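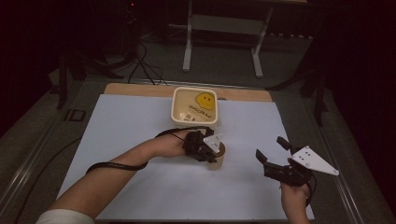
Plokivar Work Room - Table and Container Inspection
Date: 2020-02-10
Inspector: Khairul Saragih

1. Table covering. The sheet must lie flat and extend past the working area.
Result: Satisfactory. Replace when marked or torn.

2. Table corners. Exposed corners must be rounded and free of splinters.
Result: Satisfactory. Corners were checked by hand.

3. Cables. No cable may lie across the walkway.
Result: Action required. Clips are to be fitted on the window side by March.

We use cookies to improve your visit. Accept all | Manage settings

4. Reused food containers. Tubs must be empty and free of cracks before they are placed on the table. Stickers and original printing may remain.
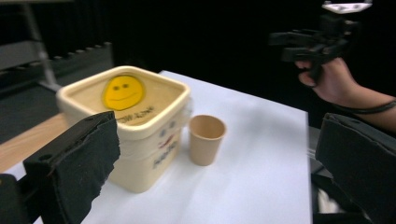
Tubs that have held nuts are to be kept out of the room entirely - this includes any supplied by Nutness. Capacity is limited to 700 ml.
Result: Satisfactory.

5. Paper cups. Cups must stand upright without support and may not be stacked more than 10 high in the cupboard.
Result: Satisfactory. One sleeve of Takau cups was crushed in storage and has been discarded.

6. Floor. The area under the table must be clear.
Result: Satisfactory at the second visit.

Items open: 2 (cable clips; label for the cup cupboard). Both are assigned to Liem.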